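Dralel Fund, Small Grants for Animal Health
Progress report, second period: the Hustetti kidney clinic for older cats

You asked for shorter reports. The last one ran long because I attached the full argument over the blood pressure cuffs, and I've been told by my own staff that I'm not to do that again.

The clinic is running. We opened the extra morning in October, as planned, and cats over ten now get a kidney screen, a blood pressure reading and a weigh-in at no charge to the owner. By the close of this period we had screened 506 cats against the target we agreed with you, which was a round 500. I'd love to claim the extra six as strategy, but they belong to one household that arrived in one van.

Of the 506, 88 had blood work or urine results that pointed to kidney disease and went on to a second visit. Most of those owners had come in believing the cat was fine, or fine apart from drinking out of the toilet. Another 26 had high blood pressure and nothing else we could find. Those are the ones I'm happiest to have caught, as a cat with high blood pressure tends to keep the news to itself until it walks into a door.

Blood pressure has been the slow part. A cat that has just traveled across town in a carrier has the blood pressure of a cat that has just traveled across town in a carrier. We now let each one sit in the quiet room for ten minutes before the cuff goes on, and we throw out the first reading. This has cut our morning from twelve appointments to nine. I'd rather have nine numbers I believe, and I hope you agree, because the schedule for the rest of the grant has been rebuilt on that basis.

Mỹ Mai, our lead technician, has taken over the second visits and the phone calls that follow them. Her calls are longer than the ones I used to make and work much better. Owners who talked to her at the one-week mark were still feeding the kidney diet a month later in most cases. Owners who got the leaflet instead had, by and large, gone back to whatever the cat was yelling for. We've kept the leaflet, which has a nice drawing on it, and moved the money set aside for reprinting into her hours. The change is small enough that I believe it falls under section four of the agreement. If it doesn't, please tell me gently.
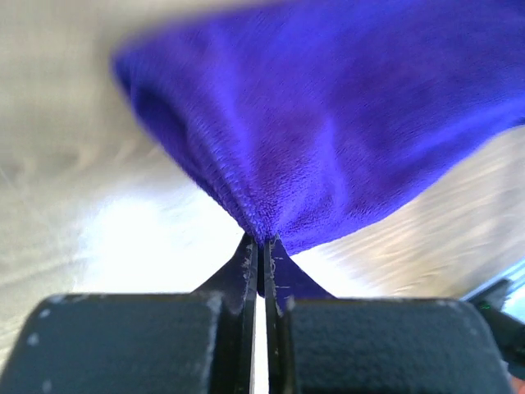

Blue-violet cloth pinched in a dark two-fingered gripper

Spending. We have $2,447 left in the equipment line. The urine analyzer came in under the quote and the second blood pressure monitor came in over it, so the two have more or less made up. The Nenon practice across the river has asked to send us its older cats for screening, and we've said yes to a trial, provided they send the records first. So far they've sent one cat and no records.

What hasn't gone well. Home urine collection was my idea, and it hasn't gone well. We gave out kits with non-absorbent litter, a pipette and a cheerful set of instructions. Very few came back with anything usable in them. Several came back with regular litter. One owner returned the kit unopened with a note saying that she and the cat had discussed it. We've gone back to collecting samples in the clinic and would like to drop the kits from the plan.

The evening talks for owners did better than I expected. The Huỳnh branch library gave us its meeting room, and people stayed well past the end to ask about fluids under the skin, mainly whether they could really learn to give them at home. Most can. We had them practice on an orange first, and it never once bit anybody, so we do warn them about the difference.

Next period we plan to repeat the screen on the cats with borderline results, finish the trial with Nenon one way or the other, and run two more talks. I'd also like your permission to lower the screening age to nine for cats on thyroid medication. Mỹ Mai has written up the reasons on a single page – she has asked me not to add to it – and it's attached along with the receipts.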